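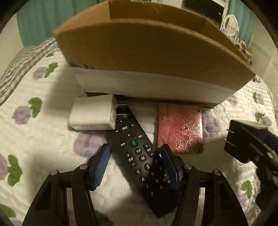
I'd wanted to see the Skerkareo paper mill ever since my aunt gave me a box of their notecards, the thick cream ones with edges like torn bread. So when they put up a notice that they'd be opening the doors for one morning in August, I signed up within the hour and then worked out how I was going to get there. (A train, another train, and a bus that stops at every mailbox in the valley.)

I got in the night before and stayed at the Vellia, a guesthouse up the hill from the river. Good bed, thin walls, excellent plum jam at breakfast. If you go, ask for a room on the river side. Mine looked onto the bus stop, and the first bus is at 5:40.

The tour started at nine in the old rag loft. There were more of us than I expected, including a bookbinder named Sotiris Bakalis who had driven up overnight and was on his third coffee. Our guide was Merike Laur. She started at the mill sorting stock in the back and now runs the vat room, and she talks fast and with both hands, so you want to stand a little to one side.

The loft is where the cotton comes in. They used to take actual rags, old shirts and sheets mostly, with a whole row of people at tables cutting off buttons and seams. Now it's offcuts from clothing factories, plus linters, which are the short fuzzy fibers left on the cotton seed. Merike passed around a handful and it felt like dryer lint, only cleaner. The old sorting tables are still up there, with the blades fixed upright in the wood, and you can see the dips where people leaned for years and years. I could have stayed with those tables all morning.

Downstairs is the beater, and oh my, the noise. It's a big oval tub with a heavy roller in it, and the fiber goes around and around in water until it turns into something like thin oatmeal. They run one batch for 14 hours if it's going to be the heavy writing paper, less for blotting paper. Merike shouted all of this at us. I caught maybe half, and got the rest afterward from Līga Jõgi, who does the beating and was very patient about repeating herself.

Līga checks the pulp by dropping a little into a glass jar of water, shaking it, and holding it up to the window. No clumps, it's ready. There's a proper testing machine too, from a company called Flestach, sitting on a shelf with a cloth over it. She uses it when a big customer wants numbers. Otherwise it's the jar.

Then the vat room, the part I'd come for. It's warm and damp and smells a bit like a wet sweater. The vatman that morning was Ivars Krūmiņa, and he made it look like nothing at all. Dip the mold, lift, a shake front to back, a shake side to side, tip it, pass it over. The next person along presses the wet sheet down onto a felt and peels the mold away, and there's your paper, shiny and soft as custard. They had a lovely rhythm going and hardly spoke.

We each got to try one! Mine had a hole in it. I shook too long, and by the time I stopped the sheet had already set with a thin patch in one corner, and then I dripped on it, which leaves a little round crater they call a vatman's tear. Ivars looked it over and said it would make a nice envelope liner. Sotiris got a beautiful one first go and was unbearable about it all the way through lunch.

The press is in the next room. It's a great big iron screw thing called the Quintero, after whoever sold it to them, and it squeezes a stack of sheets and felts down to less than half its height. Water goes everywhere. Wear shoes you don't care about. I wore canvas ones and squelched until dinner.

After pressing, the sheets go up to the drying loft, which has wooden shutters all the way down both sides. They open and close them by hand depending on the weather, and there's a notebook hanging on a string where every change gets written down. The current one has a lot of "damp, closed east side" in it. Drying takes days and they won't hurry it with heaters because the sheets curl. Heavier paper gets dipped in gelatin after that and dried all over again.

The oldest thing they have is in a case by the office, an order book from 1,810 of the old paper quires ago (that's how they label it, by quires sold up to that page, and I never did get the hang of the system). The handwriting is gorgeous. One customer complained in three separate letters about flies stuck in his paper.

These days they make roughly 4,000 sheets in a good week, and much of it goes to bookbinders and people who restore maps. Merike Stankevičius, who handles the orders (yes, two Merikes, they go by Vat Merike and Desk Merike), told me the notecards I love are cut from sheets that didn't pass for the map people. I bought five packs.

Lunch was soup and rye bread at long tables in the yard, included in the ticket, and very good soup too. The shop takes cards but the coffee stand doesn't. Seconds are in the wooden bins at the back, sold by weight, and that's where the bargains are. I came away with a stack of blotting paper I have no plans for.

The last bus down is at ten past four and the shop closes at four, so pay before you go look at the waterwheel. There are two flights of steep stairs up to the drying loft and no elevator, but the vat room and the shop are both level from the yard. They're hoping to open again in spring, when the river's higher and the wheel turns properly. I've put my name down already, and I'm bringing rubber boots.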